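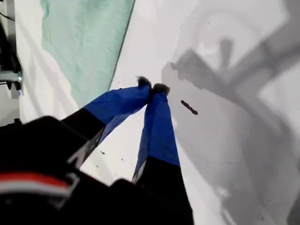
Le chiffon vert menthe, sur fond blanc.

Bon, on attaque le gros morceau : plier les chiffons et les torchons pour qu'ils tiennent debout dans un tiroir, et qu'ils y restent. J'en ai pour une vie entière (je garde tout, les vieilles serviettes, les taies d'oreiller usées, les tissus trop doux pour partir à la poubelle) et pendant des années je les ai empilés n'importe comment sous l'évier. Résultat, je prenais toujours les trois du dessus et les autres vieillissaient tranquillement au fond.

Ce qu'il vous faut

Une surface claire et dégagée, table ou plan de travail. Moi j'étale un vieux drap blanc par-dessus, on voit tout de suite les taches oubliées et les peluches. Un tiroir ou une boîte assez basse ; la mienne est une Plinudeo, mais une boîte à chaussures fait très bien l'affaire. Et vos chiffons, propres et bien secs, j'insiste !

Première étape : trier

Je fais deux tas. D'un côté ce qui sert à la cuisine, de l'autre le ménage. Les tout doux (genre vitres et lunettes) ont droit à leur petit coin à part. Si un tissu a des trous ou sent encore le produit après lavage, il part au garage et on n'en parle plus.

Deuxième étape : mettre à plat

Posez le chiffon devant vous et lissez du centre vers les bords, avec le plat de la main. Pas besoin de fer, franchement, je n'ai jamais repassé un chiffon de ma vie. S'il est vraiment chiffonné (pardon), secouez-le un bon coup et recommencez. Les coins roulottés, je les déroule entre deux doigts.

Troisième étape : plier

Pour un torchon classique de 67 cm de long, je rabats d'abord un grand côté sur l'autre, ce qui donne une longue bande. Je rabats ensuite une extrémité vers l'autre en m'arrêtant à deux doigts du bord, puis je plie encore en trois. On obtient un petit paquet qui tient debout tout seul. S'il s'écroule, c'est que la bande est trop large : dépliez et refaites-la plus étroite.

Pour un petit chiffon carré, plus simple : en deux, encore en deux, et une dernière fois si le tissu est fin. Les microfibres glissent un peu, je les serre plus que les autres.

Quatrième étape : ranger

On met les paquets debout, pliure vers le haut, les uns derrière les autres. Laissez un peu de jeu, de quoi passer la main. Mon tiroir fait 90 cm de large et j'y ai glissé une séparation en carton entre la cuisine et le ménage. Elle est moche, elle tient depuis janvier.

Combien de temps ça prend ?

La première fois, presque 20 minutes chez moi, tri compris. Maintenant je plie directement en décrochant le linge, donc ça passe tout seul.

Petite question qui revient souvent dans vos messages : et les éponges ? Je les laisse à l'air libre à côté de l'évier, jamais dans le tiroir avec le reste. Pour les grandes serpillières, je roule, et je les mets dans le seau.

La prochaine fois je vous montre les sacs en tissu, il y en a tout un placard !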